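The Workroom in Kendon, Spring Gallery
Updated 2025-04-22

We moved into the Kendon house in April, and several people have asked to see how the workroom became. I put the pictures on this page with some notes on the tables, the chairs and the tape, because these are the things I get letters about. The old room in Pitkänen street had brown desks of four different heights and one window behind a cupboard. For comparison, the new one has 126 square feet more floor, and the walls are white.

The tables came from Tultik. We ordered them in white after a long discussion, in which Pentti Suominen was for gray and I was for white. My argument was that a small dark part, for example a screw or a washer, is found at once on a white surface. Pentti's argument was that every fingerprint is found also. Both of us were right. One table cost 255 dollars with delivery to the door, but not up the stairs.

White table, straight back edge, chairs behind. The surface is slightly glossy, and we like it more than the fully matte sample they sent us.

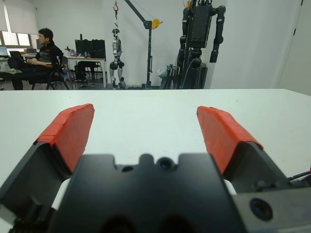
How do you clean a white table top when there is glue from tape on it?
Warm water with a drop of dish soap is enough for fresh glue, if you let the wet cloth lie on it for some minutes. Old glue needs a little cooking oil, rubbed in with a finger, and after that the soap again. We do not use a scraper. Acetone we tried on the sample piece from Tultik, and it left a dull spot the size of a coin.

The chairs are black with a curved backrest and metal legs. They have no wheels, and this was my wish. In Pitkänen street the floor had a slope, and a chair with wheels was always on its way to the door. Joonas Laitinen asked for one chair with wheels for himself, and he may have it when he finds one that does not mark the floor. The felt pads for the legs must be ordered again, as the first ones fell off within a week.

Then the tape. We cover many of our things with clear tape, so that labels and edges stay in place when the things are lifted and put down all day. The tape is the clear Rultach, 5 rolls in a box, and I keep the boxes on the lower shelf next to the door. Brown tape holds better on cardboard, but it hides everything that is under it.

A tall block in black, taped.

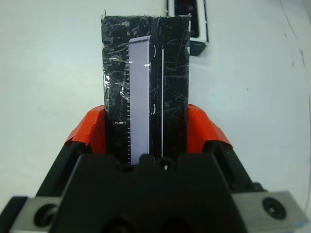

My rule for taping is to begin at the bottom and to pull slowly, with the roll close to the surface. When the roll is far away, the tape goes down in the air first and folds on itself, and a fold cannot be pressed flat any more. On a dark surface all of this is seen very well. The black block has wrinkles and creases over its whole front, they shine white and gray in the light, and on the top rim small frayed bits are standing up, mostly in the left corner. Bits like these I cut with small scissors. If they are pulled by hand, a long strip comes with them, and one must start the side again. The pale purple strip on the front can still be seen well under the light, and for me that is the most important thing with clear tape.

Some smaller notes for those who furnish a similar room:

The tables should be measured together with the skirting board. Ours stood too far out from the wall, and Joonas had to saw a piece from the board.

The light is now good in the morning and too strong after two o'clock. We have ordered white blinds, 491 dollars for all windows, and they should be here before the end of the month. The shop wanted to sell us black ones.

Pentti has promised to build a rail for the tape rolls under the table edge. The drawing is ready, and the wood is still in his car.

I will add pictures when the blinds are up. Questions about the tables can be sent to me, and questions about the saw to Joonas.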